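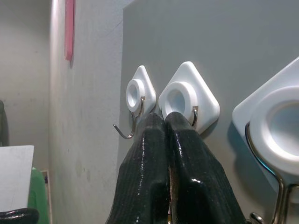 Do adhesive hooks hold what the packet says they hold? For a while, on a clean smooth wall, and after that I wouldn't bet a coat on it.

Neusa Marinho wrote:

> I put up 37 of them in the Batville rentals in May, no drill, no holes. The supplier says they're good for years and come off without a mark. Why are we still arguing about screws?

Neusa, good for years according to whom? I asked Perlow for their test sheet and got one page back. New painted board, one steady weight, 52 hours. Tenants don't hang one steady weight. They yank a wet jacket off sideways and slam the door.

The "without a mark" part I believe even less. Milovan's bill for patching paint in the Mendonça building was 348 dollars, and he says most of that was tape pulling the top coat off. Maybe the paint was bad - he thinks so, I wasn't there.

I'm fine with them for dish towels and keys. For coats I want two screws and an anchor, and I'd fill the holes myself when people move out.

If anyone has hooks that stayed up through a full summer in a bathroom with no fan, please say what paint was under them and whether you wiped the wall with alcohol first. Kristóf, didn't you do the units on Nendard?

Amos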